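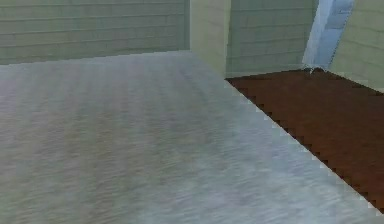

When does the Padier Street library open again? The doors open at 9 a.m. on the first day of September, and the summer book drop in the parking lot closes that same morning.

I've been waiting on this one for months, so forgive me if I sound a little giddy! The branch shut in spring so the old boiler could come out, and those of us on the east side have been riding the bus to Clesero for our holds ever since (two transfers, if you live up by me).

I got branch manager Ainhoa Valcárcel on the phone yesterday, and she told me the children's room is moving downstairs, next to the restrooms – parents, rejoice. There are 393 new picture books coming with it, and evening hours now run until 8.

Late fees from the closure are wiped. Holds placed at Clesero will stay there unless you call and ask for a transfer, and you can do that now at the front desk line, extension 123.

Story time starts up again the second week, with 5 sessions a week instead of 2. The knitting group gets its old corner back too, and yes, I'll be there with the same green scarf I started last winter.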